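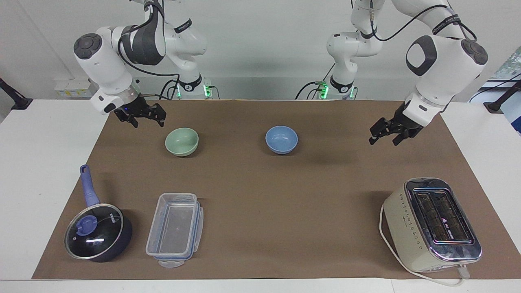

Puesto de trabajo con dos brazos y utensilios de cocina sobre el tapete marrón: dos cuencos, una cacerola con tapa de vidrio, un recipiente de plástico y una tostadora. Foto: Riis.

NOTA DE PRENSA

Riis publica su guía de buenas prácticas para puestos con dos brazos robóticos y objetos domésticos

El documento tiene 39 recomendaciones, es de descarga gratuita y se puede comentar hasta final de abril

Senden, abril. La empresa Riis presenta hoy la segunda edición de su guía de buenas prácticas para puestos de mesa con dos brazos robóticos. La guía está dirigida a laboratorios, centros de formación y empresas pequeñas que trabajan con objetos de uso doméstico, por ejemplo vajilla, recipientes y aparatos pequeños de cocina. El texto ha sido preparado junto con la empresa Gevo, que fabrica mesas y soportes, y se ha probado en el taller Flatgate, en Senden.

La primera edición tenía solamente 2 capítulos y trataba sobre todo de la instalación eléctrica. Durante su uso, Riis recibió muchas preguntas sobre otra parte del trabajo, que es más cotidiana: cómo se prepara la mesa, en qué orden se colocan los objetos, qué se hace con los cables y quién puede entrar en la zona de los brazos. La nueva edición responde a estas preguntas con 39 recomendaciones, cada una con una forma de comprobarla.

La guía no sustituye a las normas de seguridad obligatorias ni a la evaluación de riesgos, que cada empresa tiene que hacer para su propia instalación. Riis la ofrece como un complemento práctico, escrito para las personas que están cada día delante de la mesa.

La superficie de trabajo

El primer capítulo trata de la superficie. La guía recomienda un tapete de un solo color, mate y sin dibujos, que deje libre un margen de la mesa a los dos lados. Este margen sirve como referencia para el operador: ningún objeto de la tarea debe tener su base fuera del tapete. Los mangos largos pueden sobresalir, pero en este caso el operador lo anota en la hoja del puesto y comprueba que el mango no está en el camino de los brazos.

Antes de cada serie, el tapete se revisa con la mano plana. Si hay una arruga o un borde levantado, se corrige y se vuelve a revisar. Las marcas de posición con cinta adhesiva están permitidas solo en el margen de la mesa.

Los objetos

El segundo capítulo está dedicado a los objetos y es el más largo. Riis propone dividirlos en tres clases: objetos abiertos, como un cuenco; objetos con tapa, como una cacerola o un recipiente para alimentos; y aparatos con cable, como una tostadora. Para cada clase hay una ficha con los controles que son necesarios antes de empezar.

Los objetos abiertos se colocan vacíos y limpios. En los objetos con tapa, el operador tiene que decidir y apuntar si la tapa está cerrada, apoyada o separada, porque las tres situaciones piden una prensión distinta. Las superficies brillantes, como el vidrio o el metal cromado, se miran también desde el punto de vista de la cámara con la luz encendida. Un reflejo no obliga a retirar el objeto, pero debe constar en la hoja.

Para los aparatos con cable, la regla principal es que no se conectan a la corriente mientras la tarea no lo exige. El cable se queda a la vista y nunca debajo de otro objeto. Si el cable pasa por encima del borde del tapete, el operador sigue con los ojos todo su recorrido hasta el enchufe antes de dar permiso para el movimiento.

Entre los objetos y las pinzas abiertas debe quedar espacio suficiente en la posición de inicio. La guía no da una distancia única para todos los puestos. Cada centro la fija según el tamaño de sus pinzas y la escribe en la hoja, de manera que la persona del turno siguiente pueda medirla.

Los brazos y sus cables

El tercer capítulo habla de los brazos. En la posición de inicio, las dos pinzas están vacías y cada una se mantiene en su lado del tapete. El paso de un brazo al lado del otro se permite solamente en tareas que lo describen de forma expresa.

Los cables exteriores de los brazos merecen una atención especial. Un cable demasiado corto tira del conector, y uno demasiado largo puede engancharse en el borde de la mesa o en un objeto alto. La guía recomienda mover cada articulación despacio hasta el final de su recorrido de trabajo y observar el bucle del cable en cada posición. Esta prueba se hace después de cada cambio de pinza y, como mínimo, cada 500 ciclos.

Las luces indicadoras cerca de los soportes ayudan a la supervisión, pero la guía pide que no se usen como única señal. Su significado cambia de un fabricante a otro y debe estar escrito en un cartel junto al puesto. El acceso a la mesa se autoriza siempre con el procedimiento de parada del centro y no por el color de una luz.

El registro

El último capítulo propone una hoja de puesto de una página. Contiene la lista de objetos, la clase de cada uno, el estado de las tapas, el recorrido de los cables y la firma de la persona que prepara la mesa. La hoja puede ser de papel o electrónica. Durante las pruebas en Flatgate se rellenaron 1409 hojas, y las dudas que aparecieron al rellenarlas han servido para cambiar la redacción de varias recomendaciones.

Según Riis, el cambio más importante se refiere a la reposición de los objetos entre dos ciclos. En la versión de prueba, el operador podía recolocar un objeto con los brazos en pausa. En la edición que se publica hoy, la pausa ya no es suficiente, y para poner las manos sobre el tapete se pide la parada completa. Los centros que trabajaban con la versión de prueba deben adaptar su procedimiento en este punto.

Disponibilidad y comentarios

La guía está disponible en español, inglés y alemán en la página web de Riis, sin registro previo. El paquete incluye la hoja de puesto, las tres fichas de objetos y un modelo del cartel para las luces indicadoras. Los centros de formación pueden imprimir y repartir los materiales si mantienen el nombre de la guía y el número de la edición.

Los comentarios se pueden enviar con el formulario de la misma página hasta el final de abril. Riis pide que cada comentario indique el número de la recomendación y, si es posible, el tipo de tarea. Las respuestas se publicarán juntas en un anexo.

El viernes a las 10:00 habrá una presentación abierta en el taller Flatgate, con una demostración de la preparación completa de una mesa. Las plazas son limitadas y la inscripción se hace por el mismo formulario. La presentación será en inglés, con materiales escritos en español.

Sobre Riis

Riis desarrolla procedimientos y formación para puestos de trabajo con robots de mesa. Tiene su sede en Senden y colabora con laboratorios y empresas que empiezan a usar sistemas de dos brazos.

Sobre Gevo

Gevo fabrica mesas, soportes y elementos de fijación para laboratorios y talleres. En la guía se ha ocupado de las recomendaciones sobre la mesa y los soportes.

Contacto para medios
Riis, departamento de comunicación, Senden
La fotografía de esta nota puede reproducirse con la mención «Foto: Riis».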